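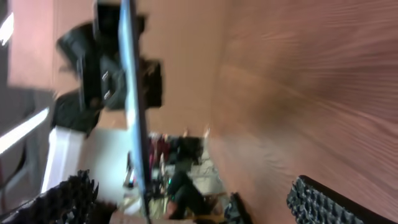

PARKERO, May — A small automation firm in Parkero has recorded 530 examples of a two-armed robot handling a phone and its charging cable, and plans to keep recording through the end of the month.

The company, Cirnis, is collecting the examples for a learning system called Clotus. The system is meant to pick up household and office jobs by studying recordings of the same arms being steered by a person. Charging a phone is the first job on the list that needs both arms for most of its length.

"People do this half asleep," said Teemu Nurmi, who runs the recording work at Cirnis. "For the arms it's a hard job. The phone slides, the plug is small and the cable goes wherever it wants."

The arms are bolted to a black rail at the edge of a wooden table. Each has white links, black motor housings and a gripper with two black fingers. An operator sits nearby and moves a second pair of arms by hand, and the pair on the table copies the motion. Joint positions are saved along with video from small cameras on the wrists and one looking down at the table.

Each example is limited to 90 seconds. The operator may be asked to bring the phone to the cable, take the cable out, or put the phone down in a new spot with the charger still attached. Before the next one starts, the phone is turned or shifted and the cable is dropped in a different shape.

Operators work in sets of 25, then change places. Nurmi said the limit was set after the first week, when the later recordings in long sets were slower and had more hesitations in them. 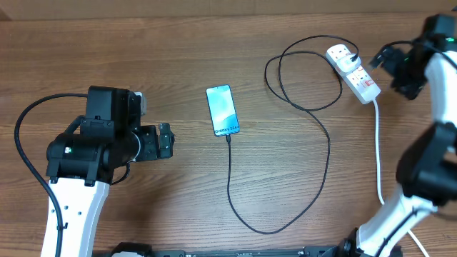 **Business & Technology | Automation**

The parts on the table are ordinary ones. The phone is a Samsung Galaxy S24+, and the charger goes into a white power strip with red switches. Cirnis left the strip on the table on purpose. Its cord takes up space near the right arm, and the company wants the system to get used to working next to things it has no reason to touch.

The cable has been the main source of trouble. It is black and thin, and in the wrist video it can be hard to pick out against the fingers. Loops also catch on the grippers when an arm backs away. Of the 530 examples, 117 have been marked as unusable for training on the full job. Most of those were stopped by the time limit, and the others have a dropped phone or a snagged cable.

Those recordings are being kept. Reviewers are tagging the moment each one went wrong, and a later version of Clotus may be trained to spot the same signs and start over.

Blurred video is kept too. The wrist cameras swing with the arms, and when an arm turns quickly its camera may pick up the tabletop side-on, or the far part of the room, for a few frames. Nurmi said an early plan to cut those stretches was dropped when it left gaps in the motion data.

"The arm is still going somewhere while the picture is smeared," he said. "If you cut that out, the system sees it jump."

Two-handed examples take longer to review than the one-armed ones the firm recorded over the winter. A reviewer has to mark
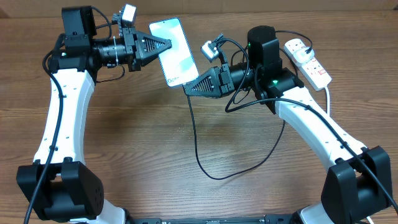

when each gripper makes contact and when it lets go, and the two sets of marks have to line up. An example in which one arm steadies the phone while the other works near it can have a dozen marks. Cirnis has two people on review and is training a third.

The firm moved into the ground floor of the Kettunen building last year and has eight employees. Its earlier recordings covered sorting cutlery, folding hand towels and closing lidded boxes. Results from the towel work were mixed, and Nurmi said the company would go back to it once the phone recordings are finished.

A first test of Clotus on the charging job, with no operator at the controls, has been set for a Tuesday after recording ends. It will use the same table and the same phone. Tests with other phones and a white cable are planned but have not been scheduled.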